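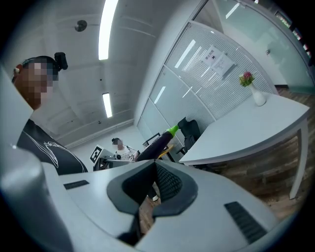 Workshop notebook / Produce props

28 Jun 2023

Aubergine day! I've been putting this one off for ages, partly because I never know what to call them in the stock list (Ilse writes eggplant, Geert writes whatever he feels like, and then we end up with two entries for the same vegetable). From now on it's aubergine, and I've changed the old labels to match.

The dark purple one with the bright green cap is my favourite so far. The skin is so glossy it's nearly black and it picks up the ceiling lights in the office, just a few little highlights, which looks lovely but is murder if you're trying to match the colour by eye. I had the paint cards out by the window for half the morning and kept going between two purples. Settled on the darker one. Tania thinks I'm a shade too blue and she may well be right, so I've left both cards in the Bidard tray with a paper clip on the one I chose.

The green is much easier. Whatever we do with the body, the cap has to stay that fresh, loud green, as it's the bit people spot from across a room. The tomatoes we did for Meltow went out with dull stalks and they looked a week old before they'd left the building. Not doing that again.

Weights next. Mared wants all the produce on one sheet so that she can plan the boxes for Nekavville without ringing me up every five minutes (fair enough). I put the small aubergine on the kitchen scales and got 166 g. The whole mixed crate, vegetables and packing together, came to 3,215 g, a good bit under what the shelf can take, so it can go up top next to the squashes and we get some bench back.

Things I want to sort out before the next batch:

Storage. The shiny ones mark each other if they're tipped in together. I tried a tea towel between layers and it was fine, just slow. Cletus has a roll of soft wrap left over from the Geerts job and says I can have it if I collect it myself.

Wiping down. Finger marks show terribly on dark skin, far worse than on the lemons. Dry cloth only please! The spray leaves a bloom and then you're polishing for ages.

Order size. Mared asked for a price on 12 and also on 2,000, which made me laugh, but I've sent both off to the supplier. No reply yet.

Geert, if you're reading this, I still need the long courgette back, the one with the bent end. It's down as yours until September and I'd like it on the shelf with the others before then.

Tomorrow: peppers, red first, then the yellow if the paint cards turn up.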